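Notes on the Autumn Clothing Exchange

It is my pleasure to report on the preparations for the clothing exchange at Kirnby, which will open again in September. I have kept this blog as a personal record of the work for some time, and readers have asked for a fuller account of how garments are received, sorted and passed on.

The exchange accepts clean outer clothing for adults and children. Shoes, bedding and swimwear are not accepted. Each person may bring up to six items and will receive a paper slip for each one taken in. Slips may be used on the same day or kept for the next exchange. They may also be given to another person, and many are.

Last spring the exchange received 325 garments, of which 184 went to new owners before closing. The remainder was sent to the Wundudport depot, where the heavier pieces were set aside for winter distribution and the thinner cottons were cut for cleaning cloths. I was sorry to see several good wool skirts go out unclaimed. They had been hung at the far end behind the raincoats, and the rails will be arranged differently this year.
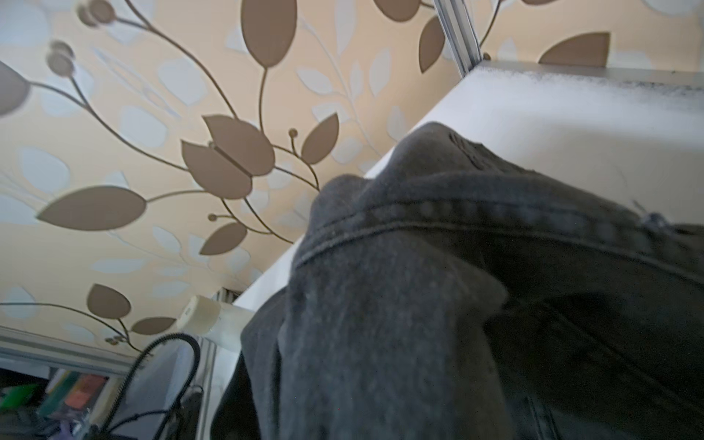 Kirnby Clothing Exchange | Sorting and Repair Team

Particular attention will be given to mending. In past seasons a garment with a split seam or a missing button was simply declined at the door. Under the new arrangement, small faults will be noted on a card and the piece passed to the repair table, where Iveta Doležal will be in charge. She has asked that donors leave spare buttons in the pockets and refrain from using iron-on patches, which are difficult to remove. Zippers will be replaced only on coats.

I should add a word on washing. Strongly scented detergent remains the most frequent complaint we receive, and a second wash without it is usually enough. Knitwear should be dried flat. Dark items are best turned inside out and washed separately from towels, as lint is slow to brush off and the sorting tables are busy in the first hour.

Doors will open at 10 a.m. Donations will be received until noon, and the rails will remain open for 2 hours after that. The side entrance has a ramp. Parking is limited, and those arriving by bus should get off at the Kováčik stop and follow the path past the library.

Hangers are still needed, preferably the plain wire kind. They may be left at the front desk on any morning before the exchange.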